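Last updated 29 May 2020

# How to clear out and label a parts store

These notes are for anyone who has taken over a small workshop store and found that the labels don't match what is on the shelves. The method works for screws, fuses, seals, bearings and most other small stock. Ours held 3,852 items when we began, spread over two rooms.

## Before you start

You will need:

- a label printer or a thick black pen
- a notebook or a spreadsheet
- plenty of open bins in two sizes
- a set of scales that reads to a gram
- masking tape

Pick a quiet spell. We did ours in August, when few orders were going out. Tell everyone who uses the store that it will be shut, and put a sheet on the door where they can write down anything they need urgently.

## Sorting

Take down one shelf at a time and finish it before touching the next. Tip each bin out on a clear surface, remove the rubbish and put the rest into groups by type first and size second. Don't sort by supplier. We used to keep the Nokico fittings apart from the Pawlak ones, and people ended up ordering sizes we already had.

Anything you can't identify goes in a bin marked "Unknown" with a strip of tape saying which shelf it came from. 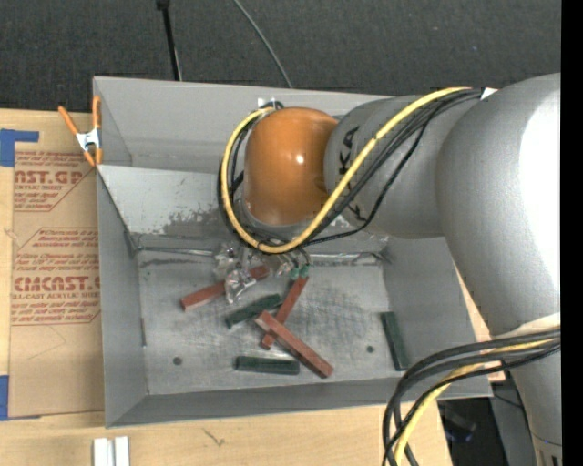 Small parts are quicker to weigh than to count. Count out 100, weigh them, and divide by 100 to get the weight of one. Weigh the empty bin as well and write that figure on its underside, so it can be taken off the total later. Very light washers need a bigger sample.

## Labels

Each label should show, from top to bottom:

1. the part name in plain words
2. the size
3. the shelf code
4. the reorder level

Keep shelf codes short. Ours are a letter for the rack and a number for the shelf, so C4 is the fourth shelf up on rack C. Number from the floor, and you can add a shelf at the top without changing the rest.

Stick the label on the front of the shelf as well as on the bin. Bins wander.

## Entering the stock

Type up each shelf on the day you finish it. We use Jonolau for the list, but a plain spreadsheet will do for a store this size. Old Tririer part numbers can go in a separate column, where they can still be searched.

Once the whole list is in, choose ten lines from it and check them against the shelves. If more than 2 are wrong, go back over the racks they came from before opening the store again.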